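Studio > Visits > Open workshops

Shop Visits Classes Stones Contact

Otach open workshop, Fri 16 October

Quick write up before I forget it all. Otach is the silver studio behind the old bakery in Diltthorpe, open to the public one day a year. Got there late, parking is awful, go by bus.

Started at Suryani Liew's bench. She was soldering bails onto pendants – tiny torch, very steady hands. Says she used to glue-up a jig for it and gave up. Works in 14 and 16 gauge mostly. Bought a pair of plain hoops off her, no stone, lovely weight.

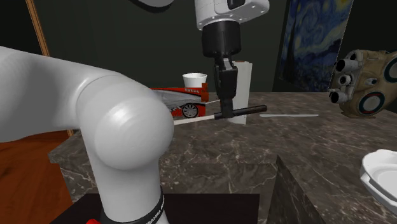
White arm, rendered view.

Then casting with Hakim Latuheru. Lost wax, small flasks, five rings to a tree. He let us handle the rough castings befor cleanup. Ugly things. The sprue marks take longer to file out than I'd have guessed. Asked about old scrap silver – he'll take it, but only if it's marked.

Tea. Ginger cake, gone by three.

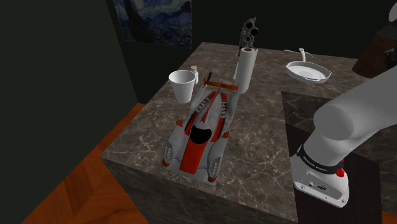 2 min read

Stone setting upstairs was the best bit. I-seul Seo did a bezel around a cabochon of moss agate, start to finish, talking the whole time. Burnisher, not pliers, for the last pass. Wrote that down twice. She had 12 loose cabochons out for sale and I came home with four, which was not the plan. Two are labradorite, nice blue flash, one has a flat spot on the back.

Missed the enamel talk completly. Illia Kostiuk was running it and it was full by the time I got up there. He repeats it in July, names down at the front desk.

Prices fair. Stairs steep. Cash only for the stones, cards ok downstairs.

Contact | © Zistoleo Jewelry Notes | Back to top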